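Sun 19 November

# Wood stove and chimney check, Skirik community hall

Walked through by Oksana Harasym and Gertraud Mösli. Comments are mine (Oksana) unless marked GM. Please add yours under the line they belong to, and keep the old ones!

## Stove, main room (the Brunner)

- [x] Door rope seal springs back when pressed. *So much better than last winter. The new rope went in without a fight and the door now closes with a proper thunk.*
- [x] Paper strip test, all four sides of the door. *Held on every side.*
- [x] Firebricks, no gaps wider than a coin. *One hairline crack at the back left. Fine to burn with, look again in January.*
- [x] Air slide moves through its full travel.
- [ ] Glass clean. *Brown in the lower corners. GM: that's damp wood, every time. Small hot fires, please, and leave the air open for the first 11 minutes or so.*

## Flue and chimney

- [x] Swept top to bottom. *Gebhard Holzer did it and let me look up with the mirror. I could see sky! Dry, gray, dusty soot, just what we want for clean burning.*
- [x] Soot door shuts and latches.
- [x] Cap and bird mesh in place.
- [ ] Smoke at the chimney top nearly clear 20 minutes after lighting. *Passed on the second fire, failed on the first. The first load came from the new stack, see below.*

## Firewood

We split five logs from each stack and put the meter on the fresh face. Under 20 percent passes.

- [x] Old stack, north wall (ash and beech). *All five passed. Lovely stuff, light as anything, and it rings when you knock two pieces together.*
- [ ] New stack, by the gate (spruce). *Three out of five failed. Leave it alone until next fall. GM: and lift it off the ground, the bottom row is on bare soil.*
- [x] Roof sheet covers the top only, sides open to the wind.
- [x] No painted or treated wood in the kindling box. *Elfriede Berchtold took out two bits of old window trim. Thank you, Elfriede. That's exactly the smoke none of us should be breathing.*

## Air and alarms

- [x] Carbon monoxide alarm, main room, test button. *Loud. Very loud.*
- [x] Carbon monoxide alarm, back room, test button.
- [x] Fresh air vent behind the stove clear. *Half full of leaves when we got here, clear now.*
- [ ] Clarnix soot monitor reading and logging. *Reads fine but stopped saving on its own. It showed 39 with the door open for loading and 5 with the door shut, and I think that is the best argument yet for loading quickly.*
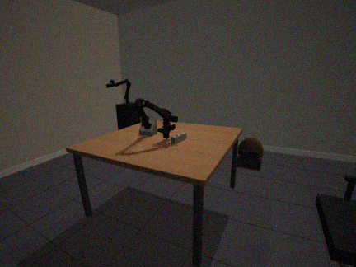 ## Ash

- [x] Metal bucket with a lid, stored outside on stone.
- [x] Ash left to cool for at least three days before tipping.
- [ ] Label on the bucket. *Fell off. Rahel Zwahlen is making a new one with bigger letters.*
- [x] Only clean wood ash goes on the compost, a thin layer at a time. *The currants had their share in spring and cropped like mad.*

## Still open

| Item | Who | When |
|---|---|---|
| Lift the spruce stack onto pallets | Gertraud | before the first snow |
| Monitor not saving | Oksana | this week |
| Bucket label | Rahel | this week |
| Firebrick, second look | Gebhard | January |

GM: Burn from the north wall only until I've been back with the meter.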